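Search this site Go

Print this page | E-mail to a friend

Sharpening day, and a word about the plum jam

Well, we got through 40 jars! I'd told Kenza Cherkaoui we might run short of fruit, and then Jörg Steinbach turned up with two more crates from the trees behind Genari (the old dairy, for anyone new), so we were at it until gone seven. The jam set nicely, apart from one batch that I took off the heat too soon, and that one's going out as sauce. It's lovely on rice pudding, so do ask for it.

Sales came to 839 in the end, all of it going towards the new hall cooker. Thank you to everyone who brought jars back. Please do soak the labels off first, my sink is still full of little bits of paper. 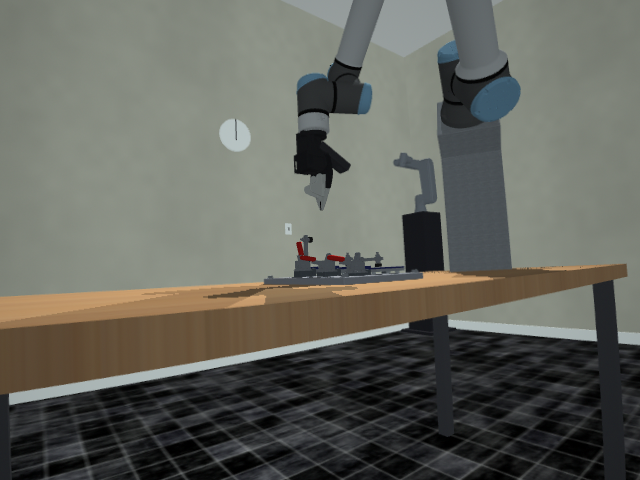
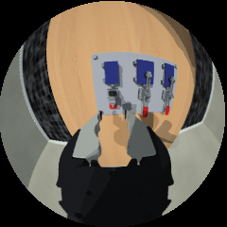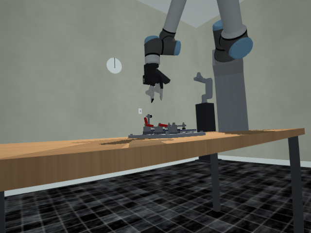

Robot arm and wooden table, computer-rendered.

Now, sharpening day. Bring kitchen knives, garden shears and scissors to the side door from ten, wrapped in newspaper with your name on the outside. Jörg will do straight blades only. He had a go at my bread knife last February and we've agreed not to repeat it! Pinking shears have to go to Plinetti in town, who charge a bit more but get them back to you the same week.

Kenza still has a blue casserole lid and one oven glove left over from the jam. She's also after a preserving pan to borrow for the chutney, the bigger the better, so if there's one sitting in your loft give her a ring. Green tomatoes welcome too, any amount.

Print | E-mail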